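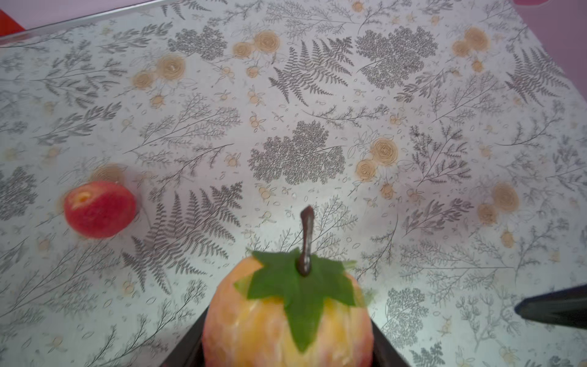 Can artificial fruit stay out on a table all year? Most of it can, as long as it is kept out of strong sun and dusted now and then.

Home | News | Table & Linens | Archive | Contact

November 21, 2025
By Jaqueline Ocampo

The November swap table at Potwood is taking artificial fruit and printed cloths until the end of the month. Assunta Caruso is sorting what comes in and has 11 bowls set aside to go with it.

Several readers asked about using two busy prints together. Keep one of them pale. A gray and tan botanical cloth sits well with a pink wall, and red fruit shows up on it from across the room.

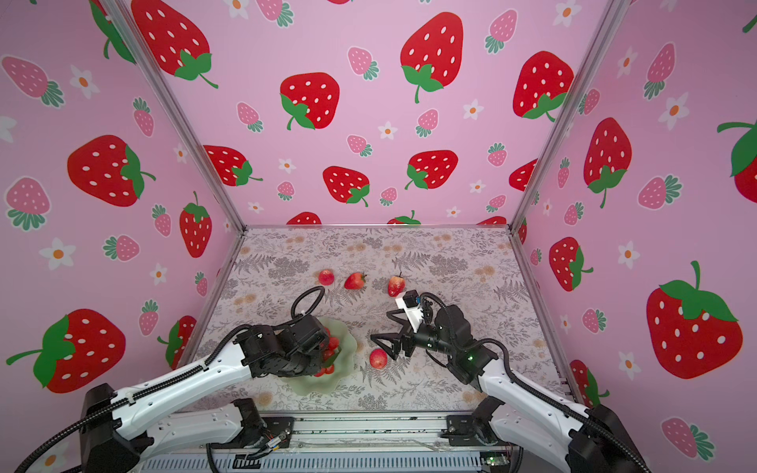 Strawberry wallpaper, large and small fruit with white flowers.

For a centerpiece, a shallow bowl works better than a deep one, and you need less fruit to fill it. Heap the pieces loosely with a few of the leafy tops showing. Wipe plastic fruit with a damp cloth and let it dry before it goes back in the bowl.
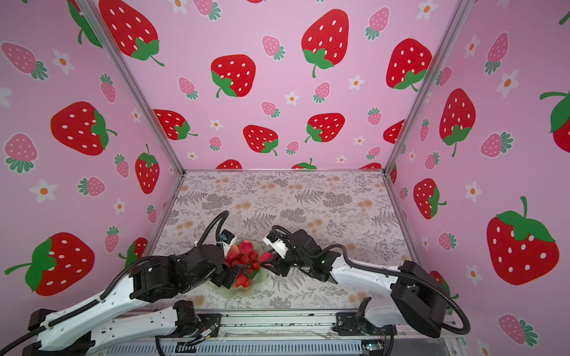
Strawberries in a mint green bowl with a scalloped rim.

Walter Mosquera has 2 rolls of pink paper left over. Ask for him at the front desk.

We use cookies to remember your newsletter settings. Accept | Manage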